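Getting more out of every battery in the workshop

My cordless drill used to die halfway through a shelf, and I blamed the drill. Then I started paying attention to how I was treating the packs, and wow, what a difference! I have 7 of them now, all charged and looked after on one shelf, and the oldest has been going since long before we moved to Hernov. These are the habits that made it happen.

Store them half full. A lithium pack that will sit for weeks is happiest at a middling charge. Two lights out of four on the gauge is fine. Full and forgotten in a hot shed is the worst thing you can do to one.

Bring them in for the winter. I lost a perfectly good pack to a freezing garage before I learned this. Never charge one that is still cold – let it sit indoors for a couple of hours first.

Wipe the contacts. A dry cotton swab is usually enough, with a dab of rubbing alcohol if they look dull. Take the pack off the tool first, and let everything dry before it goes back together. Do the slots in the charger too!
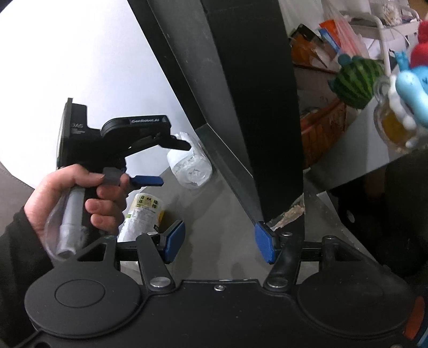 Blue fingertips, open and empty.

Match the pack to the job. Big packs hold more but they are heavy, and for overhead work I'd much rather swap a small one twice. Watt-hours are the number to compare (volts times amp-hours), so you can line up an 18 volt pack against a 12 volt one and see how much energy you're getting for the weight.

Write the date on it. A strip of masking tape and a marker will do. I also put a number on each one and rotate through them, so the same poor pack doesn't do all the work.

Don't push a tired motor. If the drill slows right down and smells warm, back off, drop to low gear and clear the chips out of the hole. A sharp bit saves more battery than anything you can buy. I was amazed how many more screws I got per charge after I tossed my old bits.
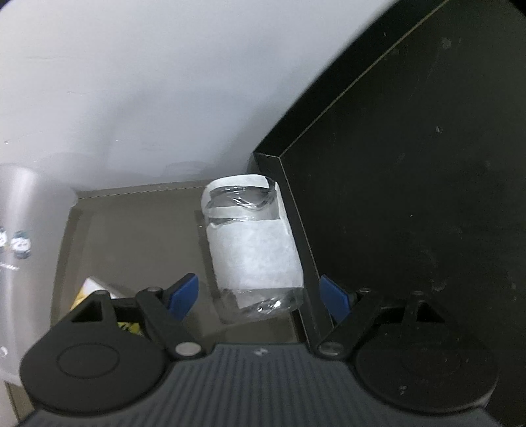 Clear package, blank white panel.

Keep loose cells apart. Button cells and 9 volts especially! A 9 volt rolling around with keys or steel wool can start a fire. I put tape over the terminals of the dead ones and drop them at the recycling counter at Palacios Hardware when the jar gets full.

Check the charger too. Mine started blinking at every pack I gave it, and I nearly threw out two good batteries before trying a friend's charger. Dust in the vents was the whole problem – a soft brush fixed it.

If a pack is swollen, cracked or leaking, stop using it right away. Don't charge it, don't open it, and don't put it in the household trash. Your local waste site will tell you where to take it.

Next up in May: sharpening drill bits on a bench grinder.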